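Preparar a casa para visitas de compradores: superfícies de madeira e pisos

Em imóvel antigo, a madeira pesa na primeira impressão. Comece pela limpeza a seco, com pano de microfibra, e só depois avalie manchas e riscos.

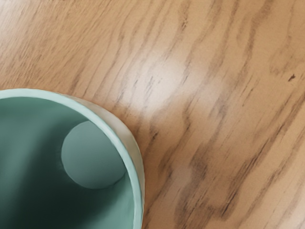 O anúncio costuma pedir a mesa à vista, sem toalha. Retire cera velha com pano levemente úmido e sabão neutro, no sentido do veio. Em tampo claro com veio escuro, como este sob o copo verde, o resíduo se acumula nas linhas – passe o pano duas vezes.

Antes das fotos, apague a luminária de teto e feche metade da cortina. 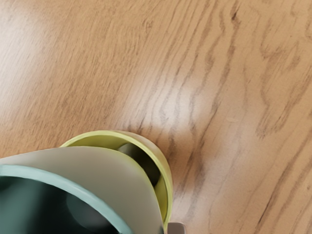
Reflexo claro sobre tampo de madeira.

Riscos rasos: lixa grana 295 não existe no comércio comum; use 320 e termine com óleo.

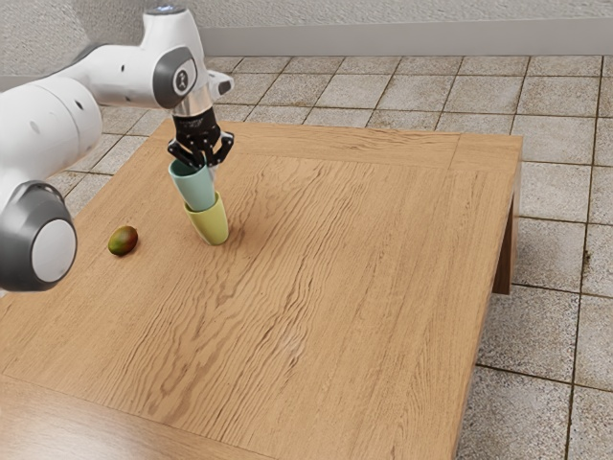

Móveis grandes ficam afastados 60 cm da parede, para livrar a passagem. Sobre a mesa, no máximo uma peça. Um copo liso, sem asa, de tom azul-esverdeado pálido como o que a garra segura pela borda, não disputa atenção com a madeira.

Rejunte encardido: bicarbonato, escova de nylon, enxágue. Teste antes num canto. 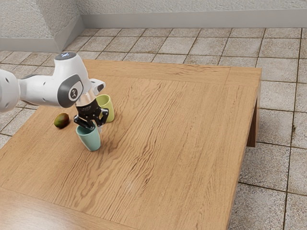
O piso frio vem por último. Aplique detergente neutro diluído e seque com rodo e pano. Cerâmica ou pedra em bege, cor do piso sob a mesa quadrada, pede rejunte de tom próximo – o contraste envelhece o cômodo.

Demetrio Prieto, 10 de maio de 2026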